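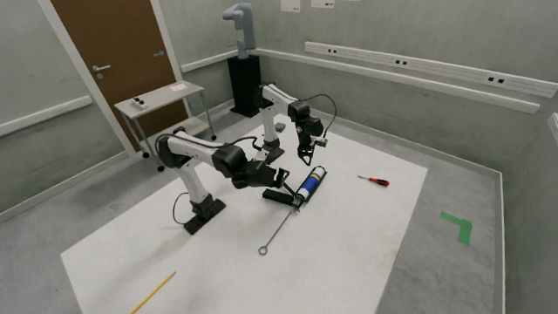

Two-arm cell, simulated view. Caulking gun close to the grippers.

Cell rules, version two — out now, please read before you book time. Wayne Girard has pulled the Wirneseck and Jukenberg sheets into one, so no more arguing over whose copy counts. Main changes: hand tools get listed on the run card before the arms move. One name per run on the stop button. Speed limits the same in the simulator as on the floor, no exceptions, even for a quick test. Živković asked for that last one and Jedeck agreed, evntually.
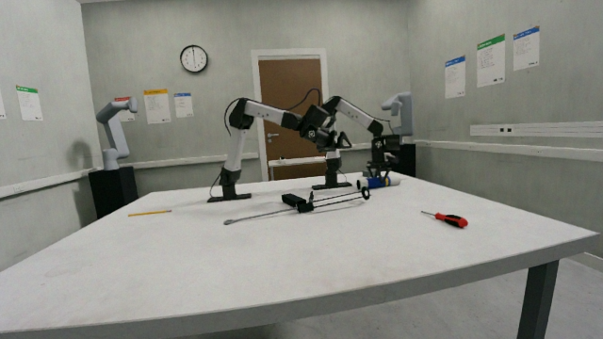 Loose tools are where most of the comments came in. The old wording said "clear the table of items not in use", and everybody read that differently. New wording: anything within reach of either arm goes on the card, in use or not. So a pencil on the left and a screwdriver on the right both get a line, same as the cylinder under the gripper. Pointed things are marked P. Takes a minute. Of the 318 cards checked for the review, 26 had no tool list at all — not good enough.

Old cards are fine untill the end of March, then bin them. Comments to Wayne, in writing please, with the rule number.

12/30/22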